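Diria Diamond Sports / Training kit / Batting tees

# Prokent Ika batting tee

**£60**, in stock, club orders welcome

Prokent says the Ika will "transform your swing". It's a rubber cup on a stick. If your swing changes, it will be because you stood in front of the thing night after night hitting balls into a net, and you could do that with a cheaper tee. We stock it all the same. It stays upright better than most, and the parts that wear out can be bought separately.

The makers also talk about a "flight-neutral" cup. We asked what that meant and were sent the same brochure again. In use it feels like a soft cup. A ball hit cleanly comes off without much drag, and a ball hit badly takes the cup with it, as happens on every tee we've sold. 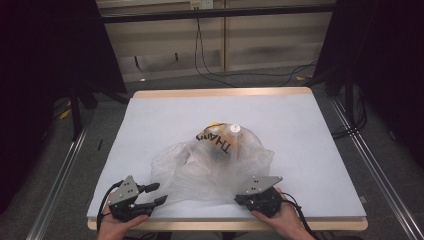 Height is set by sliding the inner tube and tightening a collar. It goes low enough for small children and high enough for a tall adult working on pitches at the letters. The printed height marks are another matter. On the tee in our shop they started to rub off early in the season, and Zyanya Arellano, who coaches the under-12s, now uses strips of tape. She thinks the tape is easier to read anyway.

## What you get

- Base, in black rubber over a steel plate
- Outer and inner tubes
- 2 cups, one fitted and one spare
- Collar clamp with a hand screw
- Carry strap (thin, and we'd replace it)

No ball, no net, and no bag. The brochure photographs it with all three.

## The base

Weight is the one claim we'll back without grumbling. The base comes to 7 kg, and it doesn't creep across a hard floor the way the folding ones do. On wet grass it will still tip if you catch the tube full on. Hermenegildo Magaña managed it on his second swing and asked for that to be mentioned.

The price of all that weight is carrying it. If your kit has to go on a bus, buy the Whitlock folding tee and put up with the wobble.
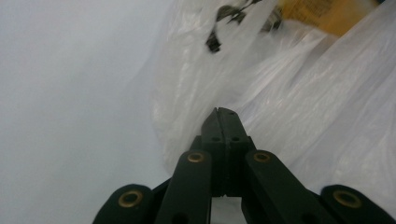 The collar clamp is where these tees usually fail, so check yours when it arrives. Undo the screw, take the tube out and close the clamp by hand. Its two jaws ought to come together the way the black gripper fingers do in the photo, pressed flat against each other with only a thin seam down the middle. If one side sits proud or you can see daylight at the top, the tube will slip by the end of a long session and no amount of tightening will cure it. Send it back to us and we'll swap it.

Don't use pliers on the screw. The thread is softer than it looks, and Prokent won't replace one that has been chewed up.
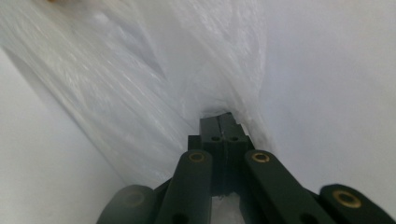 *2 min read*

## Is it worth the money?

For a club with a cage and a cupboard to keep it in, probably. For one child in a back garden, we doubt it. Lavanya Subramaniam bought one for her son and reckons a plain tee would have done until he was a good deal older. We agree, and we sold it to her.

As for the "pro model", it has the same base, the same clamp and the same tubes in a different colour. We don't stock it and can't think why we would.

## Spares and returns

Cups are the part you'll get through. Rotate the two and keep them out of direct sun. Replacement cups and collars can be ordered at the counter, though the next delivery of collars isn't due until November.

Unused tees can come back in the original box. Used ones can come back if something has broken that shouldn't have. Ask for Macario Escobedo, and bring the clamp screw with you, even if it's in bits.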